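The schedule called the task Toothbrush and Mug, Two Hands. It was the second entry on the card.

I had read the Mikuš manual twice on the train. It gave a page to the wrists and a paragraph to the person attached to them.

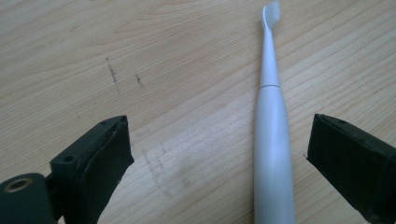
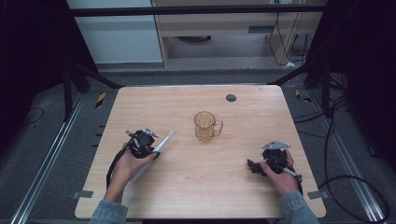

Three views from one sitting at the birch-coloured table.

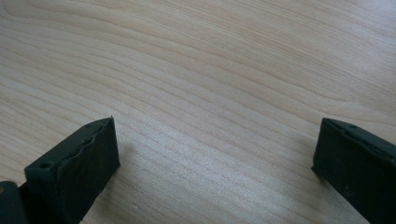 Orkstead, 14/01/2026

An episode begins when both grippers are still and ends when both are still again. Between those points the operator may do anything the card permits. Speech is permitted. I did not speak.

The target for the shift was 30 accepted episodes. Vestari, which bought the data, rejected any in which a finger left the wrist view for more than four frames, and any in which the operator hesitated. Hesitation was defined by a threshold. I asked what the threshold was and was told that operators who knew it produced worse data.

By noon I had begun to move as the card described. Approach, align, close. At lunch I picked up my fork that way, from above, thumb and finger parallel, and put it down again until my hand felt like mine.

Episode 419 of the set was rejected in the afternoon. The note said: pause before grasp, no cause visible. I played it back on the review screen. The toothbrush lay on the wood and the fingers stood open on either side of it. They stayed there for a good while. I remembered the pause. I had been thinking of the house at Mundthorpe, and of the glass on the bathroom shelf with one brush in it.

The form offered a field for operator comment. I typed 'none' and submitted it.

In March the first trained model was run at the same table. I was asked to watch for faults. It reached for the brush, opened its fingers – and waited.

I logged it as nominal.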